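Lolldale: Player's Guide
Section 4. Saving Your Game and Moving Between Districts 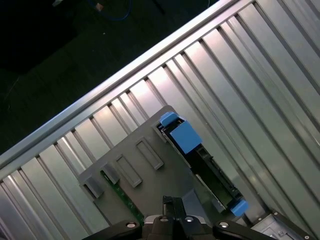 Welcome back, and well done on making it out of the Chantharasri tunnels! Before you go any further, please take a few minutes to set up your save slots, as the stretch from here to Pevska is long and the ghouls are not in a forgiving mood. Lolldale saves only at shutters, and every shutter is a big sheet of ribbed metal, with the same sort of evenly spaced parallel fins as the aluminum panel in the picture, so you'll soon learn to spot one across a dark street.

1. Walk up to the shutter and hold the Action button until the lantern icon stops blinking.

2. Choose a slot. You have 23 of them, which sounds like plenty — it did to us, too — but they fill up fast once you start chasing the alternate endings.

3. Pick a district from the map. Fuven stays grayed out until you have beaten the Butcher.

4. Press Start to travel. Your health carries over, but thrown weapons do not.

Note: Each slot takes up 484 KB. If you're playing at 1440 lines, the little preview picture makes the file a bit bigger.

Caution: Don't switch off the console while the lantern is blinking. You may lose the slot, along with any axes you were saving for later.

Two-player games save to the first player's slot only, so do agree beforehand on who is holding which controller.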